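# Chore robots

A chore robot is a machine meant to do the small jobs around a house or a workshop, like wiping, sorting, carrying and putting things back where they go. I keep this page for the Granosthorpe wiki and I've rewritten it more often than I'd like to admit, mostly because the answer to "can they do it yet?" keeps moving!

## What works

Single-job machines are fine. Floor cleaners have been fine for years, and on the shop floor an arm that moves the same part from the same tray all day will beat me every time (I did that job at Petridis for 13 months, so I get to say so).

## What doesn't, yet

Tidying is the hard one. Every bathroom is different, and things get left at odd angles or half behind each other. Thanasis Rallis, who wrote the first version of this page, used a test list he called Horneo: 15 bathroom and kitchen chores, all of them boring. His best machine finished seven of them, and it took all of a November afternoon.

Clearing the top of a toilet tank is my favorite chore to think about. You and I would do it half asleep, but a robot hand has to reach down past one thing to get at another, and a round can is happy to roll off if you bump it.

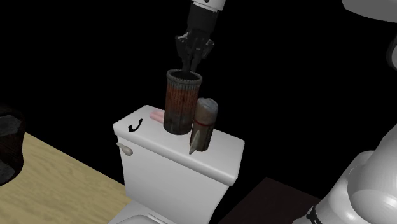 A lot of the practice now happens in simulation, where a dropped cup costs nothing and you can run the same reach over and over. The Stindulex set has 371 practice rooms of this sort. My gripe is that simulated soap never gets slimy, and real soap does, so scores from practice rooms should be read with some care.

## See also

- Grippers and hands
- Floor cleaners
- Horneo list (needs updating, I'm on it)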